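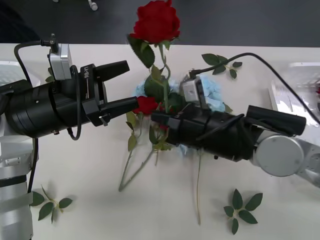
Hideaki Takeda wrote:

> I have now played the new Limness disc through twice and I think it is
> short. The box says 65 minutes. My player stops at 61:31. The old tape
> gives no trouble in this respect, but I no longer have a machine that
> will run it without chewing the edge. Is this only the usual speeding
> up for television, or has the film been cut? The songs also sound
> slightly high to me, and my daughter, with the tape in her head, says
> the heron has the wrong voice.

Both things have happened, and they need to be taken separately.

The film was shot at 24 frames a second and the disc plays at 25. The transfer used by Welow for this release does what most discs of that period did: every frame is kept and shown slightly faster. That makes the film 4 per cent faster to the nearest whole figure. A running time of 65:00 becomes 62:24. Nothing is lost by this except time. The sound has to be run faster to match, and unless it is treated afterwards it rises in pitch by a bit less than three quarters of a semitone. It has not been treated here. I checked the ferry song against the soundtrack LP and the disc is sharp throughout, by the same amount at the end as at the beginning. The heron is the same actor.

That accounts for 62:24 and your player stops at 61:31. The remaining 53 seconds are a cut.

I stepped through the disc against a copy taken from the Sedine cinema print. They match, frame for frame, from the studio card up to the point where the children untie the boat. The print then has a sequence of 1,329 frames in which the boat drifts under the bridge and the younger child counts the arches. The disc goes straight to the morning shot of the reeds. After that they match again to the end card. There are no other differences in the picture that I could find, apart from the colour, to which I return below.

The join is clean in the picture and rough in the sound. The music has been faded down over the last second of the boat shot and the reeds come in with a birdsong effect not present on the print. I take this to mean that the cut was made on purpose, by someone with access to the effects track, and was not the result of a damaged reel. 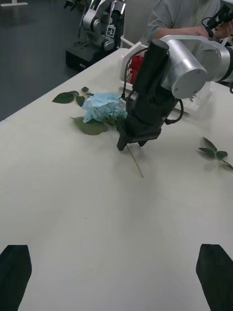

Another list member wrote to me privately that the bridge sequence was removed for the television showing and never put back. This fits. Welow seem to have been supplied with the broadcast tape and to have printed the cinema running time on the box. The tape would also explain the colour. On the print the night scenes are a fairly deep green. On the disc they have been lifted so that the oars can be made out, and the green has gone towards grey. You can bring some of it back with the television's own controls, but the daytime scenes then look wrong.

As to remedies, there were 2 pressings. The first has the Welow name in silver on the spine. The second has the Tarawneh name beneath it and a plain blue disc label. I had hoped the second would be better, but I have compared the two and the picture and sound are the same. The only change is that the chapter stops have been moved, and one of them now falls in the middle of the ferry song. Do not pay extra for it.

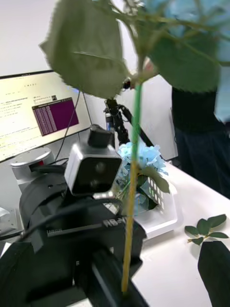

Can the missing pitch be put right at home? It can, if you copy the disc to a computer and slow both picture and sound back to 24 frames a second; the pitch then falls to where it was on the print, and no separate correction is wanted. Do not correct the pitch first and slow it afterwards, or you will end up flat. The subtitles must be stretched by the same amount or they will drift and be more than two minutes early by the last scene.

The cut can't be mended this way. My print copy is a silent one made from a viewing table, good enough for counting frames and not much else. If anyone has an off-air recording from before the television version was made, I should like to hear the sound under the bridge, even if the picture is poor. Mono is fine.

I have put the frame numbers for the start and end of the cut in the list's files area, under Limness, with the chapter times for both pressings.

Posted in April by the keeper of the running times page

Recent messages on this list
Limness: chapter times, both pressings
Sedine shorts, order of showing
Re: Sleeve notes for the ferry song LP
Wanted: Tarawneh catalogue, any condition
Re: Widescreen or cropped? The heron title card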